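4. Method

The aim of this part of the project was to find out how much daylight reaches the middle of a small bedroom in winter, and how far ordinary curtains reduce it. Readings were taken in two bedrooms, named Jirach and Jivska in our tables after the house plans they came from. Both have one large window and pale walls.

A hand-held light meter was placed at mattress height, facing upwards. Each reading was repeated after a short pause and the mean was used. Ceiling lights and lamps were off throughout. The first set, taken on Thu 24 November, was discarded as the meter had been left on the wrong range - the values stopped at the top of the scale. The full set was repeated in February by Ruben Cuypers.

5. Results

With the curtains fully open, the Jirach room gave 900 lux at the end of the bed nearest the window. In the centre of the room this fell to 79 lux, and by the door to 40 lux. The fall is steep over the first part of the distance and then flattens, as expected for a window on one side only.

In Jivska the values near the window were lower, but the drop towards the door was less marked. We put this down to the wider window and the shorter room. Closing a sheer curtain lowered every reading in both rooms. Closing a lined curtain left too little light for the meter to read reliably, and these values are left out of Table 2.
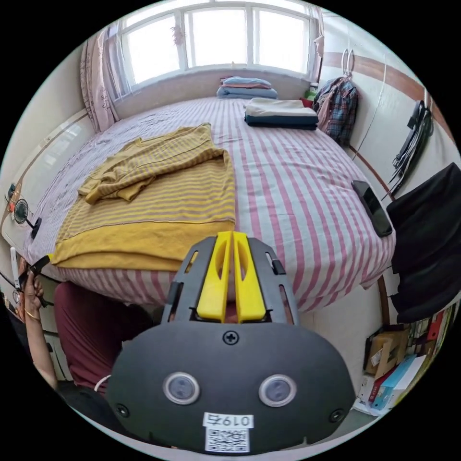 Figure 3. Bed placed with its far end against the window, curtain gathered at the left.

6. Sources of error

Cloud cover changed during the readings and was not recorded. Light-coloured bedding may also raise the values slightly by reflection; we did not test this. The meter was not calibrated against a second instrument. A repeat with two meters, one fixed outdoors, would allow indoor values to be given as a share of the outdoor level.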